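Dombridge Community Hall, Kumard Road
Inspection of the building before the summer hire period
Checked by: Barbara Pietrzak
Date of visit: June 14, 2023

How to read this list. Each point has a result (OK, Repair, Watch) and after it my comment. "Watch" means that I found nothing broken, but I would like somebody to look again in July. Where I write "as last time", the comment from the previous list is still valid and I did not copy it.

PART A. ENTRANCE AND WAYS OUT

A1. Front door opens fully and stays open on the hook
Result: OK
Comment: The hook is stiff but it holds. A little oil would be good.

A2. Side door to the car park opens without key from inside
Result: Repair
Comment: The push bar works only when it is pressed on the left half. On the right half it moves but the lock does not release. A person in hurry will push where the hand comes first, so this must be repaired before the first hire. Until then the hall should not be let for evening events.

A3. Exit signs light up when the main light is switched off
Result: Watch
Comment: All lit. The one above the side door is weaker than the others and comes on with a delay. I did the test two times with the same result.

A4. Path outside the side door is free
Result: Repair
Comment: The bins are again standing on the path. I moved them to the fence. Please can the Tomar cleaning people be told in writing, because telling them by voice did not help.

A5. Door mat lies flat
Result: OK
Comment: New mat, with rubber edge. Much better than the old one.

PART B. MAIN ROOM

B1. Floor free from loose boards and splinters
Result: Watch
Comment: One board near the stage steps moves under the heel. It does not stand up higher than its neighbours. I put a chalk mark next to it so that it is easy to find.

B2. Tables stable, tops smooth, no sharp edges
Result: OK
Comment: I passed my hand over the tops and along the edges of every table. The folding legs were opened and locked. The lock on the narrow table by the kitchen hatch needs a firm push. 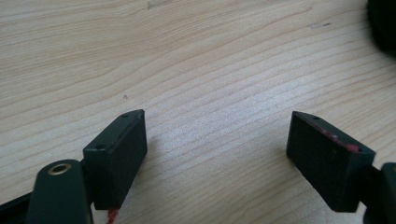 May hirers carry the tables outside for a summer fair?
They may take the old folding ones from the store, but the tables from the main room stay indoors, and this is written in the hire conditions under point 9.

B3. Chairs stacked not higher than the line on the wall
Result: Repair
Comment: Two stacks were over the line. I took them down. The line itself is nearly rubbed away and should be painted again in a strong colour.

B4. Windows open and close, safety catches fitted
Result: OK
Comment: As last time. The catch on the window nearest to the stage was replaced by Odasel and it closes well.

B5. Radiators: covers fixed, no leak
Result: Watch
Comment: There is a brown mark on the floor under the valve of the long radiator. I dried it and put a paper towel below. When I left, the towel was dry, but the heating is off in this season and the test says little.

B6. Curtains clear of heaters and have fire label
Result: OK
Comment: The labels are sewn on the back of the hem, please do not cut them off when the curtains go for washing.

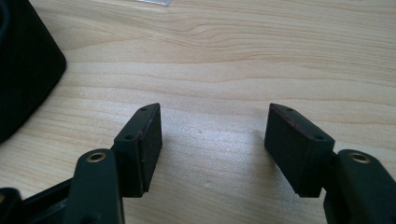
The stage curtain is a separate matter. It has no label and I could not find the paper for it in the folder. Either we find the paper or the curtain has to be treated again, and I would ask for a price already now.

PART C. ELECTRICITY AND HEATING

C1. Sockets not cracked, plates tight
Result: Repair
Comment: The double socket behind the piano has a crack from the screw to the corner. I put tape over it with the words DO NOT USE. This is a job for an electrician.

C2. Portable heaters tested and labelled
Result: OK
Comment: The two heaters of 3000 watts have each a valid label. They must never be on the same extension lead. I wrote this on a card and tied it to both cables.

C3. Safety switch on the fuse board reacts to test button
Result: OK
Comment: Reacts at once. Remember that the clock of the boiler has to be set again after this test.

C4. Hot water at the hand basins not dangerous for children
Result: Watch
Comment: The ladies' side is comfortable. In the disabled toilet it becomes very hot after 30 seconds. The mixing valve was adjusted in spring but perhaps it moved back.

PART D. CUPBOARDS AND LOST THINGS

D1. Cleaning products locked away
Result: OK
Comment: Locked, key on its hook in the office. One bottle had no label and I put it aside for disposal.

D2. Shelves fixed to the wall, heavy things low
Result: Repair
Comment: The tea urn was on the top shelf. It is now on the bottom shelf and should stay there, also if it is less convenient.

D3. Clothing and fabric kept away from the boiler cupboard
Result: Repair
Comment: Coats, scarves and woollen things are hanging on the pipe beside the boiler door. They need a proper box with a lid, in the corridor. 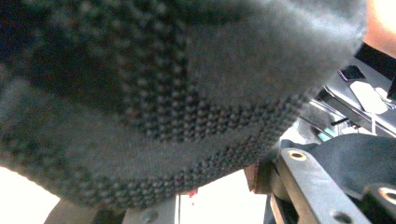

Whatever is not collected by the end of July can go to the charity shop. I would like a notice on the board for that, with large letters, so that people have a fair chance to come.

D4. First aid box complete
Result: Repair
Comment: Plasters are nearly finished, the eye wash is past its date, the scissors are missing. The accident book is there and the last entry is number 298, signed correctly.

WHAT MUST BE DONE FIRST

A2 side door bar, before any hire.
C1 cracked socket behind the piano, before any hire.
D4 first aid box, this week. I can buy the things myself if I get the money back.
Stage curtain, price to be asked.

The other repairs can wait for the normal maintenance day. I did not check the roof space, as the ladder is at Odasel for a new foot. The outside lamps I also could not judge in daylight, so these two points stay open on the list.

Signed: B. Pietrzak
Copy to: hall office, notice folder by the kitchen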